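Home | Kitchen | Paper & Desk | Laundry | Workshop | Ask Me | Search

Getting ready for election night at home

We're a coalition-watching household. When the Vuvthorpe council count runs late, everybody ends up on my couch until 1 a.m., arguing about who will prop up whom. So every election season I do a little prep, and it makes the long evening a lot nicer!

Start with the mail. Campaign flyers pile up fast, and I used to let them slide all over the hall table. Now I clip them by party with clothespins and hang them on a string in the kitchen (great when someone says "they never promised that" and you can just point). The glossy ones are useless for wiping windows, by the way. Plain newsprint works much better.

Put your polling card and ID in one envelope the night before and tape it inside the front door at eye level. I've driven back for mine twice.

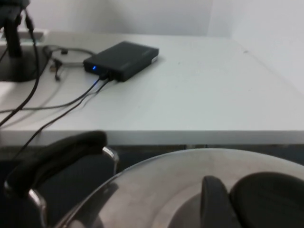
Small black box, blue light on, two cables plugged in.

Yard signs next. If the wire legs won't go into hard ground, pour a kettle of cool water on the spot and wait 5 minutes. After the vote, pull them straight up — don't wiggle — and save the wires for tomato seedlings. Sticker glue on the car bumper comes off with cooking oil left on for a bit, then dish soap.

For the food, I go with a big pot of bean chili on low and cornbread cut into squares. It holds for hours, even if the mayor's race goes to a recount. I make enough for 8 and there's never any left.

And a tally sheet! Tape brown paper to the fridge, draw one column per party, and let the kids color in the seats as they're called.

Comments (3)

gultico_gal: The clothespin string is genius. Mine goes up tonight.

Bundgaard Fan: Peanut butter works on bumper stickers too, but the dog gets interested.

porchlight92: Do you freeze the cornbread ahead?

Contact | © Avura Home Tips | Back to top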